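Kallanport Tide Gauge Readings, release 4

Hourly water level readings from the public gauge at Kallanport, transcribed from the Hestach paper logs. Last updated January 2018.
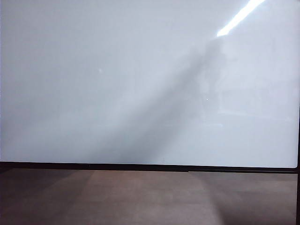

Awwad asked whether the levels are relative to chart datum or to the old wharf mark, as the previous release used both. Everything in this release is relative to chart datum. Values logged against the wharf mark have been converted and carry the flag W.

Contents

readings.csv - one row per hour, 1,800 rows
gaps.csv - start and end of each period with no reading
notes.txt - remarks copied from the log margins, spelling left as written

Columns in readings.csv

time - local standard time, no daylight saving applied
level_mm - water level in millimetres, whole numbers
flag - blank, W (converted), E (estimated) or S (suspect)
page - page number in the Hestach log

Missing values are left empty. Earlier releases used -999, so scripts that filter on that value need to be changed.

Known problems

The October pages are water-stained and several digits could be read two ways. These rows are flagged S. The harbour was being dredged that month, and 100 rows are flagged E where the log keeper ruled a line between two readings and left the hours blank.

Row 800 repeats the time of the row before it. Both are kept, as the log has both.

Levels were not corrected for air pressure. The barometer sheets are held at Hatska and have not been transcribed.

Use

Suitable for teaching and for checking tide models. Not to be used for navigation. Please cite the release number - page references changed between releases 3 and 4.

Licence

CC BY 4.0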